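Tópico: Orçamento para pinças de mão – comprar 2 ou esperar até dezembro?

preben_oddsson escreveu:
Boa tarde a todos. Peço desculpa pelo meu português, que aprendi já adulto. Estou a preparar o plano de compras do nosso pequeno laboratório em Rirville e tenho uma dúvida de orçamento. Temos 3000 euros para este ano. Queremos recolher demonstrações de tarefas domésticas com pinças de mão, em quartos e cozinhas normais, e mais tarde treinar um braço com esses dados. O braço não entra nesta conta.

A pinça que nos interessa é a da Osto, que custa 700 euros com o suporte da câmara. A minha ideia é comprar 2 agora e guardar o resto para dedos de substituição, cartões de memória e baterias. O meu colega prefere comprar quatro de uma vez. Quem tem experiência, o que faria?

marta_k escreveu:
Quatro pinças são 2800. Ficam 200 euros para tudo o resto, e isso não chega. Só em dedos vão gastar mais, se trabalharem com tecidos. Compra 2.

rui.bancada escreveu:
Não concordo com a Marta. O que custa caro num projeto destes são as horas das pessoas. Com 2 pinças há sempre alguém parado à espera. Eu comprava três e negociava os dedos no mesmo pedido. A Nel fez-nos um preço melhor assim, mas foi preciso insistir por telefone, porque por correio eletrónico não respondem.

preben_oddsson escreveu:
Obrigado aos dois. Três é um número em que eu não tinha pensado. Para perceberem o tipo de trabalho, deixo uma imagem. É quase tudo assim: camas, mantas, roupa. 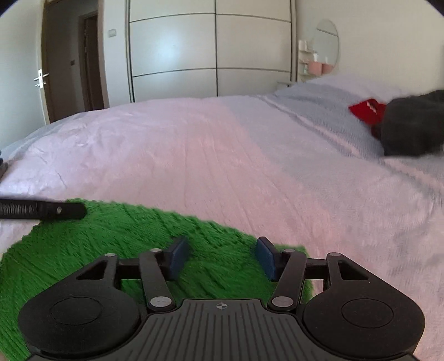
Pinça aberta sobre o tecido felpudo verde, com a cama e o roupeiro atrás.

marta_k escreveu:
Pois, pelo felpudo. É o que eu dizia dos dedos. Com tecidos desses, as nossas almofadas de contacto ganhavam cotão e tínhamos de as limpar a cada sessão. Ao fim de 18 sessões trocámos o primeiro par. Põe uma linha própria no orçamento para consumíveis, senão depois sai do dinheiro das deslocações.

rui.bancada escreveu:
18 sessões parece-me pouco. Limpavam com quê? Se foi álcool, está explicado. Nós usamos um pano húmido e fita adesiva, e os dedos duram muito mais. Não quero que o Preben faça as contas a partir de um caso mau.

marta_k escreveu:
Foi álcool, sim. Era o que dizia a folha que veio com a encomenda. Podes ter razão, mas eu prefiro orçamentar pelo caso mau.

tomada_dupla escreveu:
Uma pergunta de quem está de fora: porque não alugar? A Skiltcombe aluga material deste género ao mês. Para um projeto curto faz sentido.

preben_oddsson escreveu:
Pedi preço à Skiltcombe. Para nós não compensa, porque a recolha vai até dezembro e o aluguer não inclui os danos nos dedos. Também me disseram que não podem garantir sempre a mesma unidade, e eu não quero calibrar a câmara de novo todos os meses.

Fiz agora a conta para três: 2100 euros, e sobram 900 para consumíveis e transporte. O meu colega aceita. Só fica em aberto se compramos as três já, ou 2 agora e a terceira no fim do verão.

rui.bancada escreveu:
As três já. Se pedires a terceira mais tarde, podes apanhar outra revisão do mecanismo, e depois tens dados de duas geometrias diferentes misturados.

marta_k escreveu:
Nesse ponto estou com o Rui. Mas pede por escrito que as três sejam do mesmo lote – e confirma se os dedos de substituição são da mesma borracha. A nós mandaram uns mais duros e a preensão mudou bastante nos tecidos finos.

preben_oddsson escreveu:
Muito bem, vou pedir as duas coisas por escrito. A proposta segue para a direção esta semana. Quando receber a resposta da Osto sobre o lote, escrevo neste mesmo tópico.

Última atualização: 2 de abril
Contacto | © Fórum Bancada e Automação | Voltar ao topo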